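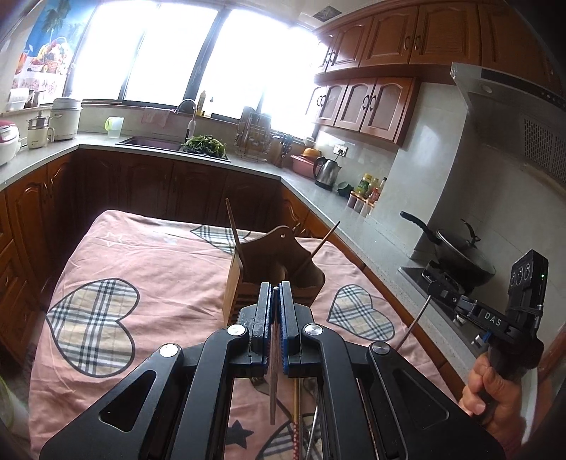

Jaws closed on a slender utensil handle or chopstick. A second hand-held unit is at right.

Home News Automation Service Events Search

Stolldale shop changes service routine for hand-held grippers

Reading time: 2 minutes

Zornine has changed how it services the paired hand-held grippers used in its kitchen trials at Stolldale, moving from a fixed monthly check to one based on use. Each gripper is now taken out of rotation after 1000 closures for inspection of the jaws and linkage.

The change follows a run of faults in January, when one unit began to close unevenly on thin objects. Technician Manikandan Gowda traced the fault to play in a single pivot on the left linkage arm. The jaw tips met out of line by a small amount that did not show up on cups or bowls but let chopsticks turn in the grip.

"On a wide object you would never find it," Gowda said. "A round stick rolls as soon as one jaw leads the other."

Under the new routine the round caps over the pivots come off first. The pins are wiped, checked for side play and refitted, and a worn pin is replaced together with the one opposite. The blue inner edges of the jaws are cleaned with a damp lint-free cloth. Solvent is no longer used on them after it left one set slick.
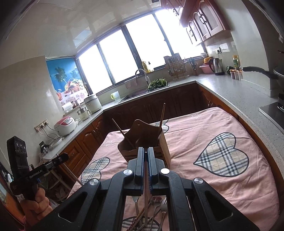

A single wooden chopstick held upright between the fingers, with the utensil holder beyond.

Alignment is then checked on ordinary tableware. The operator closes the jaws on a chopstick, a fork handle and a spoon handle in turn, holding each for nine seconds with the tool pointing straight ahead. Any rotation in the grip sends the unit back to the bench. A full service takes 30 minutes, including the check.

The upright camera module is handled separately. Ruxandra Chiriac, who keeps the service records, said its bracket screws are to be marked with paint so that movement can be seen without a wrench. If a mark has shifted, the module is reseated and calibrated again before the next session. Lenses are cleaned at the start of each shift, and again after any work near a lit stove.

Zornine has serviced 17 grippers under the routine so far. Three needed new pins and one needed a new jaw. The rest went back into use the same day.

Spare pins are machined by Ridell and kept at the Stolldale bench. Delivery had been slow over the winter, and Gowda said the shop now orders before the last set is opened.

Zahira Osman, who runs the trials, said the same intervals will apply at the Ogbonna site once its bench is fitted out. The written procedure is with the operators there for comment.

Contact the newsroom | Copyright Stolldale Automation News | Back to top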